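Finding Out Why a Two-Arm Cell Drops Small Parts (Before You Buy New Fingers)

Every forum thread on dropped parts ends the same way. Somebody says the fingers are worn, somebody else says to raise the grip force, and the original poster goes quiet. I have tried both cures more than once and I don't trust either of them as a starting point.

What follows is the routine I use on a bench cell with two arms, soft ribbed fingers and a camera on each wrist. The job is dull: one arm holds an earbud case upright, the other takes an earbud out and puts it back. Over one long run in October we logged 459 attempts and 20 of them ended with an earbud on the table or the floor. The log said "grip lost" for every single one. I no longer believe that message means anything more than "something is missing that used to be there."

What you need

A printout or text dump of the fault log, with times.
Calipers, or a feeler gauge if your fingers are too soft to measure cleanly.
A roll of low-tack tape and a marker.
Isopropyl alcohol and a lint-free cloth.
The E-stop within reach of whoever is closest to the arms. If you have one button and two people, the one with hands in the cell gets it.

Step 1: Stop the cell properly

Hold on both arms, then E-stop, then look at what each gripper does. Ours keep their grip on loss of drive power. Yours may not, and the manual may be wrong about it. The Kettler manual we were given described a spring return our grippers do not have. I found that out with my thumb.

Do not reach between the arms while either one is only paused. A paused program can resume when a part sensor clears, and the part sensor clears when you pick up the part. Hauwa Ezeani got a hard knock on the wrist from exactly that before we changed the procedure. Bruise, no break, and a very short meeting afterward.

Step 2: Sort the log before you touch anything

Write down the time of each drop and which phase it was in: approach, close, pull, lift, return. If your controller doesn't record the phase, match the time against the joint positions.

Ours came out lopsided. Of the 20, 13 were in the pull phase and 7 were in the return. None happened in free travel. If the fingers were simply worn out, I would expect at least a few to let go while swinging through the air, and that was the first hint that "replace fingers" was a guess.

Step 3: Check the holding arm first

People stare at the arm that dropped the thing. Check the other one.

Tape a strip to the case body where the finger tips meet it and mark a line across tape and finger. Run one pull at a tenth of normal speed, stop the cell as in Step 1, and look at the line. If it has moved, the case is creeping in the grip and the second arm is pulling against a moving target. Ours rose by a hair with each cycle. By the end of a batch it was sitting visibly high and the pull had gone from straight to slanted.

Remove the tape afterward. It changes the friction, and you will forget it's there.

Step 4: Clean, then measure

Wipe the finger faces with alcohol and let them dry. Do the same with the case. A glossy shell collects skin oil from anybody who resets it by hand, and so do the fingers.

Then close each gripper on a gauge block and compare the reported width with the real one. Soft fingers deflect, so take the reading at the force you run at, not at the lowest setting. Do it three times. If the three readings disagree, check the mounting screws before you blame the rubber.

Step 5: Check the timing of the force ramp

This was our actual fault, or most of it. The Garker software update had changed the default ramp, so full force arrived later than it used to. The pull started on a fixed delay. The release note filed this under "smoother closing."

Set the pull to begin on measured force. If your controller can't do that, lengthen the delay until the force trace is flat before the arm moves, and add a comment in the program saying why. 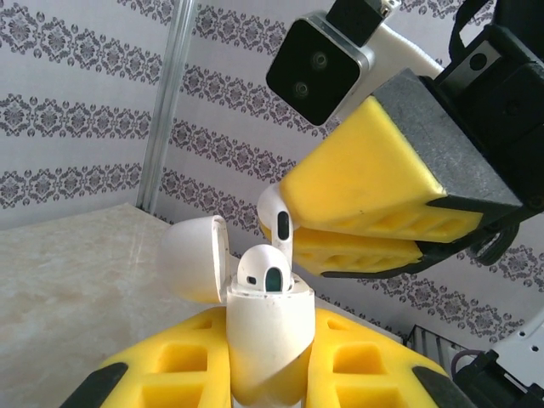
Whatever you change, change one thing at a time and run a full batch on it. Uchenna Nwankwo wanted to adjust the ramp, the force and the approach angle together and go home. I understand the appeal. We would have had a working cell and no idea which setting was holding it up.

Step 6: Be careful with "more force"

Raising the force did cut the pull-phase drops when I tested it. It also made the soft fingers bulge, which tipped the earbud as it came up, and the return phase got worse. The total barely changed. If I had looked only at the pull phase I would have called it fixed.

High force also matters to people. Fingers that feel harmless at low settings can pinch hard enough to hurt when somebody is clearing a jam. If you raise the limit, redo the pinch check and update the sheet on the cell.

Step 7: Don't accept "no faults" as proof

After the ramp change the log went clean for a batch. I still had two earbuds seated crooked. The vision check, a Sodar package, had passed them both because it looks for presence and has no opinion on angle. Open the case by hand at the end of the batch and look.

Known leftovers

The return phase still misses now and then. I suspect the wrist camera calibration drifts as the arm warms up, but I haven't shown it, so treat that as a suspicion. Himness sells a calibration target that is supposed to settle the question. I have asked to borrow one before paying for it, and will update Step 4 if the readings are any good.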